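October 5, 2023

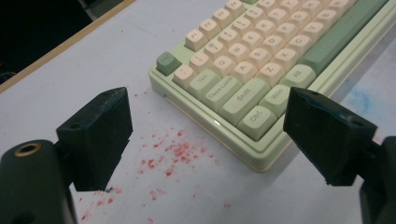 Junaid Chaudhry wants the second gripper ordered before the first has a service schedule, and says the discount will not wait for our paperwork. The Cleson quote is 3,000 for the pair, delivery extra. Brikus would come in lower but does not list spare fingers, so their figure cannot be compared until they answer. I have asked twice. The budget line closes at the end of the month and does not carry over to May.

Fingers are the part I expect to buy most often. Lashari sells a set for 39, with screws, and will hold the price on repeat orders. I have entered four sets for the year – a guess, as we have no wear figures of our own yet. Corners first, then the front faces.

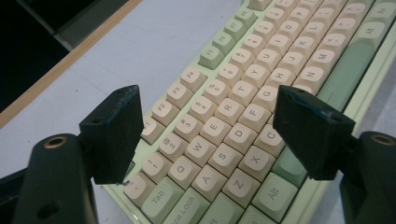 Spares and service

Annual service with Joltotex is 357, one visit, parts not included. A second visit would take it past 660 with travel. I have budgeted for one and left the second as an optional line.
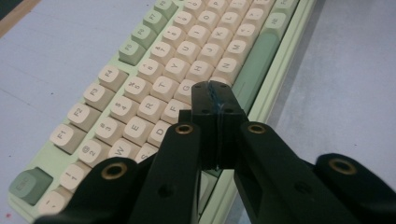

Jaw blocks are priced separately from fingers, and I missed that in the first draft. The quote gives one code for the block and one for "insert, soft", with no drawing. I take the insert to be the thin blue strip in the seam between the two blocks, but want it confirmed in writing before I add a quantity. Same question for the brass-lined holes: are they replaceable, or is it a whole new part when one goes? Sent both to Cleson at four. Junaid copied in. Revised sheet saved as draft 3, total left blank.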